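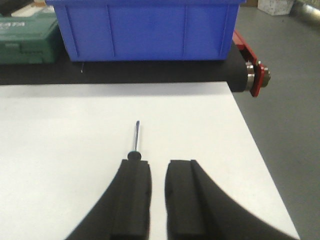

Andard tool library opens bigger home on Kramer Street

Good news for anybody with a wobbly porch rail and no drill: the Andard Tool Library has reopened in a much larger space on Kramer Street, and the shelves are fuller than they have ever been.

The library closed its old basement room in Karken at the end of spring and spent most of June hauling everything across town. The new place is the former Plastix showroom, a long single-story building with big front windows, a loading door at the back and, at last, a parking lot. People who used to carry a tile saw up the basement stairs will know what a treat that is.

The catalog now stands at 352 items, from stud finders and pipe wrenches to a cement mixer that has its own waiting list. Gardening gear makes up a big share of it, and the new shelves leave space for things the old room could never hold, including two extension ladders and a wheelbarrow with a brand-new tire.

Borrowing works the way it always has. Members pick what they need, sign for it at the counter and bring it back within a week. A year's membership costs $30, the same as before the move, and covers everything on the shelves except sandpaper, blades and drill bits, which are sold at cost. Anyone living in Andard or Karken can join with a proof of address.

There is a lot to love about the new layout. In Karken, tools were stored wherever they fit, and finding a hex key could mean moving a leaf blower first. On Kramer Street they are grouped by job. Plumbing is along the left wall, painting and wallpaper next to it, then woodworking, then electrical. Yard tools are by the loading door so that mud stays near the mud. Hand tools have the prime spot up front, right by the counter, and with good reason -- they go out more than anything else in the building.

Screwdrivers lead the pack by a mile. Drills and sanders get the attention, but week after week the most borrowed thing in the library is a plain screwdriver, usually by somebody who owns one and can't find it, or who has found it and discovered it's the wrong size. The front wall now has a whole row of them sorted by tip and length, long ones for deep-set screws on appliances and stubby ones for the backs of cabinets.
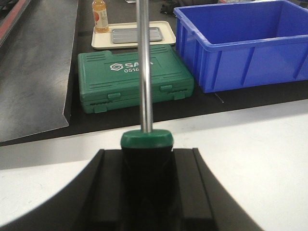
A screwdriver with a black handle and a green cap.

For people who want the tool and a bit of know-how to go with it, the building has a workshop room as well. It has five sturdy benches, good lights and a sink, and it's open to members whenever the counter is staffed. You can bring in a chair with a loose leg, glue it up, leave it in the clamps overnight and pick it up the next day. Apartment dwellers have been asking for that for years, and it's easy to see why. Try cutting a shelf to length on a kitchen counter sometime!

Classes start up again this month too. Each one takes 12 people and runs two hours in the evening, starting at 6:30 p.m. First on the list is basic home repair: fixing a dripping faucet, patching a hole in drywall, changing a door lock and getting a stripped screw out without wrecking what it's stuck in. After that come lawn mower tune-ups, furniture repair and a beginner's night on choosing the right anchor for the wall you've got. The drywall portion was so popular last year that it's getting a second evening all to itself. Classes are free for members and $8 for everyone else, with materials included.

Kids haven't been left out. A family build session will be held once a month in the workshop, with birdhouses first and planter boxes after that. Children under 10 need a grown-up at the bench with them. Safety glasses come in small sizes, and there are child-size hammers with short handles that are frankly adorable.

The move itself was a neighborhood effort. A flatbed turned up, then two pickups, then a cargo bike with a trailer that made the trip between Karken and Kramer Street again and again. The shelving was already in the showroom and only needed new labels. Painting took two weekends. The walls are a warm yellow now, and the floor has been sealed, a big step up from the bare concrete in the old room.

One thing that has changed is the return system. The old drop box is gone, mostly because of what happened to a glass level that was dropped into it from shoulder height. All tools now come back over the counter, where they get a quick look while the borrower is still there. If something broke during normal use there's no charge. Late fees are a dollar a day, and a reminder goes out by text the day before an item is due. Members can also renew by replying to that text, as long as nobody else is waiting.

Donations are welcome, with a few limits. The library is especially short on socket sets in metric sizes, bar clamps, a working steam cleaner and anything for hanging doors. It can't take gas-powered chain saws, opened paint or tools with damaged cords. Old hand tools are always fine, rust and all -- cleaning them up is one of the classes planned for winter, and there is already a crate of hand planes waiting for it.

Next on the wish list is a bike repair corner, with a proper stand and a truing wheel. The space for it is marked out on the floor by the back windows. Members can put their names down at the counter if they'd use it, and the sheet was filling up nicely by the end of opening day.

What a day it was, by the way. The line for new cards went out the door before lunch, the lemonade ran out twice, and the cement mixer was booked solid through the end of summer. One couple came in for a paint roller and left with a roller, a stepladder, a spot in the drywall class and a tomato plant from the swap table.

The Andard Tool Library is on Kramer Street, two doors down from the laundromat. It's open afternoons from 3 to 7 p.m. and from 9 a.m. on weekends. The parking lot entrance is around the side, and the loading door has a ramp. Members with cards from the old location can keep using them and don't need to sign up again.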